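Home | Opinion | Letters | Archive | About

Last updated 13 May 2024

The Tip Screen Wants a Word With You

I bought a muffin in Jedbridge last week. The young man behind the counter lifted it out with tongs, put it in a bag and turned a small screen toward me. The screen wished to know if I would like to add 18, 20 or 25 percent. There was a fourth choice, in gray letters the size of an ant, for people with no heart.

I pressed 20. I always press 20. Then I walked to the car feeling robbed and generous at the same time, a mix of feelings I used to get only from weddings.

I should say that I like tipping. I waited tables at Baudry for two summers, and I can still carry four plates and a grudge. Tips paid my rent. A couple who stayed past closing and left a good one were forgiven by the time I had found my coat. So I don't come to this as a man who thinks servers should live on compliments.
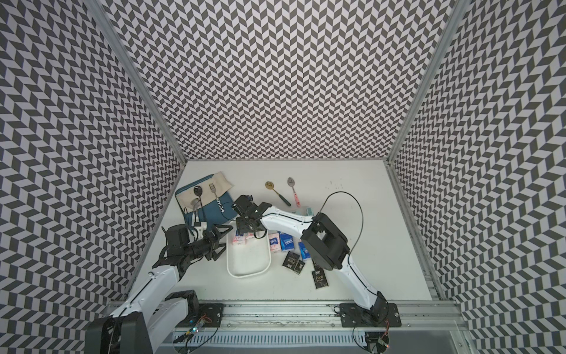

What bothers me is how the asking has spread. My friend Capucine Moulin was asked for a tip at a garden center, where she had loaded 300 pounds of gravel into her own trunk. Corentin Gaillard, who fixes my furnace and charges plenty for it, now hands over a tablet at the end and looks at my ceiling while I decide. I have never seen anybody take such an interest in a ceiling.

The looking away is the worst part. In the old days you left the money under the saucer and fled. Whatever you thought of the service, you got to think it in private. Now there's a line behind me, and all of them can read.

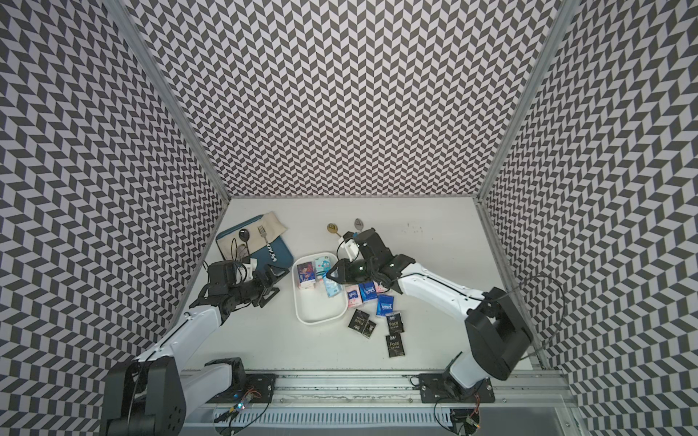

Should we just stop tipping at counters, then?

I'd keep doing it wherever the staff are paid as if tips were coming, and I'd stop where they aren't. The trouble is that you can't tell which is which from the customer's side of the muffin.

Owners could clear this up with one small sign. Usa Thepsuriya has run a lunch place in Plikville for years, and in March she took the tip line off her receipts, raised her prices and taped up a card saying so. Her noodle soup went up by a dollar and a half. She tells me she got complaints for two weeks, mostly from men who had never tipped in the first place. The lunch crowd grumbled, ate and came back the next day.

I grumbled too, if you want to know. A dollar and a half on soup looks like a lot when it's printed on the menu. I'd been adding more than that on the screen for ages without a murmur, so clearly I am not the careful shopper I take myself for.
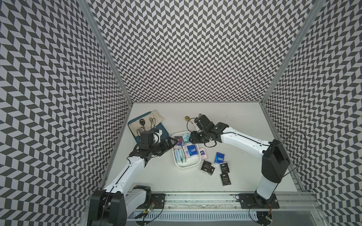 There's a fair argument on the other side, and Hernán Muñoz makes it to me often, at volume. He tends bar in Virkport, and on a good Saturday he takes home $307 in tips. No owner in town is going to put that in his paycheck. He says people like me want to fix a system that works fine for him so that we can feel better about baked goods, and I haven't come up with much of an answer. A bar is a different animal. He talks to people all night, he remembers what they drink, and he has talked more than one of them out of calling an old girlfriend. That's service. I'd tip for that in gold coins.

But tongs are tongs. If the muffin costs five dollars to sell and pay everyone decently, put five dollars on the little card in front of the muffin. I'll sigh and pay it. I sigh at everything now, and I'm 55, so I've earned the right.

Until then I'll go on pressing 20, with the line breathing on my neck. I did try the gray letters once, at an airport, for a bottle of water I had taken out of the cooler myself. The screen asked me if I was sure.

Get our opinion pieces by email every week. Enter your address to sign up. You can unsubscribe at any time.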